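Pencil pouch: zipper along the top or down the side?

skurner_desk
Replacing my old pouch, which died in August after years of daily use. I carry pens, two highlighters and a short ruler. Top zip or side zip? Budget isn't a problem, but I don't want a hard case.

nurlow43
Top zip. Side zips dump everything when you open them on a slanted desk.

Chun-yin Yip
Long narrow fabric ones are fine for what you carry. I'd go for a pale lining. I had one that was black inside and could never find the eraser.
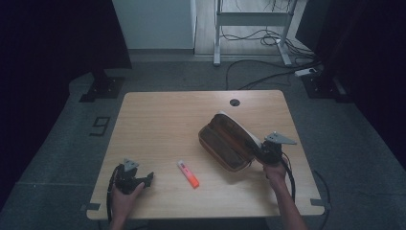
Brown zip pouch, cream lining, with a pink and orange highlighter

The highlighter goes in last so it ends up on top. Pens go in first, all pointing the same way.

baloyi68
Disagree on the pale lining. One leaky gel pen and it's ruined. I've washed mine with dish soap and the blue never came out. Dark lining every time.

Chun-yin Yip
I don't use gel pens, so maybe that's the difference. Pencil marks wipe off mine with a damp cloth.

nurlow43
Highlighters leak too if the cap isn't pushed down all the way. I keep mine in a sandwich bag inside the pouch.

baloyi68
That's a lot of work for a highlighter.

skurner_desk
No gel pens here either. Going with brown and a light lining, top zip. Does the ruler have to be the 6 inch kind or will a longer one fit on the diagonal?

nurlow43
6 inch. Measure the inside first, the seams eat some of the length.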